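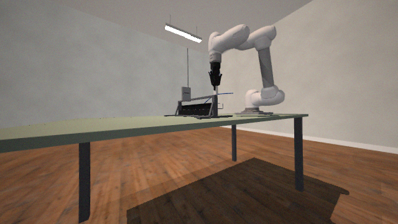

The team's simulated workcell, with the arm over the cable rack.

Skarphéðinn Hafþórsson has a cable problem, and he can't stop grinning about it.

"A block is a block," he says, pulling a chair up to the screen. "You pick it up, you put it down, it's the same shape the whole time. A cable has its own opinion! You hold it in one spot and the rest of it goes wherever it wants."

Skarphéðinn is a second-year student in the robotics club at Fullby, and he and his teammates have signed up for the Troncoso Challenge, a student contest in which a robot arm has to hang cables on a rack. The first round happens entirely in simulation, so the club's whole workshop at the moment is a room that exists only on a computer: wood floor, green tabletop, white arm, one bright light hanging from the ceiling. They call their entry Skorklow. (He was asked twice what it means and laughed both times.)

The club's adviser, Svend Lund, taught machine shop for years before he got anywhere near a simulator, and he admits he was a hard sell. "I like things I can drop on my foot," he says. "Then I watched them run the same move 800 times over a weekend, with the cable starting out a bit differently every time. I couldn't give them that with a real arm. We'd have been in there until spring just putting cables back."

Most of the fall went into the cable itself. In the simulator it is a chain of short, stiff pieces joined end to end, and the team has to decide how easily each joint bends. Their first attempt behaved like cooked spaghetti. The second was closer to a coat hanger. "We had one version that shook," Skarphéðinn says. "You'd let go of it and it would just buzz there on the table like an angry bug. I kept a recording of that one, I love it."

What settled it was a real cable, a ruler and the edge of a desk. They let the cable hang over the side, measured how far it drooped, and changed the numbers until the simulated one drooped the same way. It took up to 40 tries for a single setting, and Svend says he has rarely seen students so happy about something so dull. 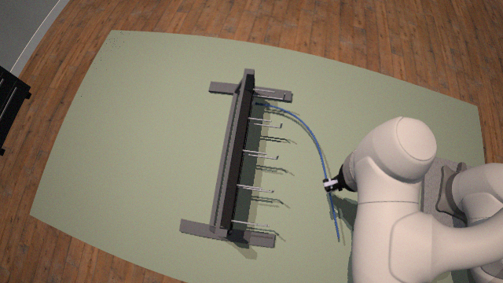 The gripper on the blue cable, next to the rack's metal prongs.

The rack is the other half of the job. Its prongs are thin and end in small tips, and the cable has to pass over the tip without catching. The program that plans the move is called Dament, and it has been rewritten from scratch 2 times. The early version looked only at where the gripper was. The current one keeps track of the curve of the cable as well, so the arm can swing wide when the loose part needs room.

"You start seeing it everywhere," says Skarphéðinn. "I was winding up a phone charger at home in December and I stopped halfway and thought, wait, why did I turn my wrist there? So I did it again really slowly. My sister thought I was having some kind of episode. But that turn is in the code now!"

Where you grab matters too. Close to the end, the gripper has good control of the tip and almost none of the rest. Farther down, the curve behaves nicely but the end wanders. The 4 students on the team still disagree about it, and Svend has stayed out of the argument on purpose. "I have a view," he says. "They'll get it after the contest."

He is more willing to talk about how they work. Every change gets written down before it's run, along with a guess at what will happen. He brought that habit over from the machine shop, and it met with some groaning at first. Skarphéðinn has come around. "My guesses are terrible," he says cheerfully. "But I can go back and see how they were terrible, and that's really useful. I was always too optimistic about friction."

Next on the list is the lighting. The camera part of the program works from rendered views, and long shadows on the green surface sometimes get mistaken for cable. The team plans to move the lamp around and vary its brightness until the program stops being fooled.

And after that? Skarphéðinn would like a thicker cable, then one with a plug on the end, then two at once. Svend raises an eyebrow at the last one.

"Okay, maybe not two at once," says Skarphéðinn, already reaching for the keyboard. "But can I show you the one that buzzes?"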